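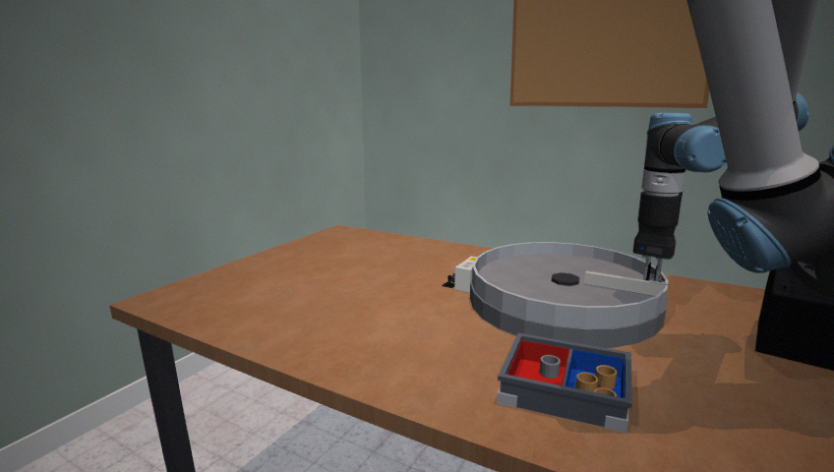
Wooden table, tiled floor

Home | Trips | Lodging | My Tickets | Help

Ticket: ferry and lodge booking stuck on "pending"
Opened May 21, 2025

Hi there! I booked the island package through Tritex (ferry from Prumport plus three nights at the Sakalauskas lodge) and the lodge half went through fine, but the ferry half has been sitting on "pending" for five days now. My card was charged for both!

Things I've tried so far: logged out and back in, switched from my phone to my laptop, and hit the "refresh itinerary" button more times than I'd like to admit. I also called the ferry desk and they have no seats under my booking at all. We're a group of 21 traveling in June, so I can't just turn up at the dock and hope.

Update: your reply said to re-enter the passenger list. Did that, and got error 34 on the last page (it just says "operator mismatch"). The operator box was showing Niker, and my confirmation email says Tritex, so I changed it and saved again. Now the ferry says "confirmed" but the return trip is missing. Can you add it on your end, or do I cancel and start over? I'd really hate to lose the lodge rooms.

Contact support | © 2025 Tritex | Back to top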